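Out and about: the Skakalis open day

3 Dec 2022

Well, I finally made it to the Skakalis open day! I've been meaning to go for three years running and something always got in the way (last year it was the flat tire, regular readers will remember). The drive took 86 minutes because I missed the turn by the feed store, so I walked in during the welcome talk and had to stand at the back next to the coats.

They split us into groups and mine started on the main floor, where the Costa line was running. That's the older setup, the one that stacks flour sacks onto pallets. It's loud and quick, and I could have watched it all morning. One of the kids in our group asked if it ever drops a sack and the guide said yes, and then told us about a day in November that involved a broom and a very long lunch break. I liked her a lot.

After coffee (good coffee, bad cookies – I had 4 anyway) we went upstairs to the Aluva room, and this was what I'd come for. Aluva is their grocery packing project. The idea is a robot with two hands that can fill a crate with mixed shopping, the way you or I would at the end of a checkout. Sacks are all the same size and shape. Groceries aren't, and you can't grab a bottle the way you'd grab a box of butter.

What I hadn't understood is how much of the work happens on a computer before any real robot gets near a real can. They build the whole thing in a simulator called Tevidari, with a table and a crate and the food, and the robot practices in there. The guide told us they ran 2,000 practice rounds in one night last month, with everything put down in a slightly different spot each time. I asked what happens when it knocks something over. You press reset, she said. I would like one of those for my kitchen.

They had it up on a big screen so we could see what the robot sees, with its own hands coming in from the sides and the crate still waiting to be filled.

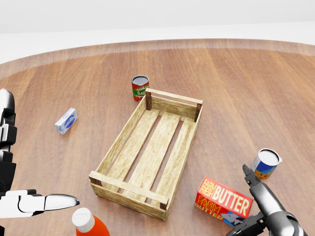
Then we got to have a go ourselves. You hold a controller in each hand and the robot hands on the screen follow you, sort of. I picked the butter, since it looked easy, and spent my whole turn chasing it toward the edge of the table. A boy who came up to my elbow did it on his first try and didn't even look pleased with himself. The lag gets you, or that's my story.

We finished with questions back downstairs. Somebody wanted to know if it would ever put eggs on the bottom, and there was a long pause before the guide said they hadn't started on eggs yet. I bought a mug on the way out. They're planning another open day in the spring, and if you want to share a ride, drop me a line and I'll save you a seat – you'll have to do the map reading, though.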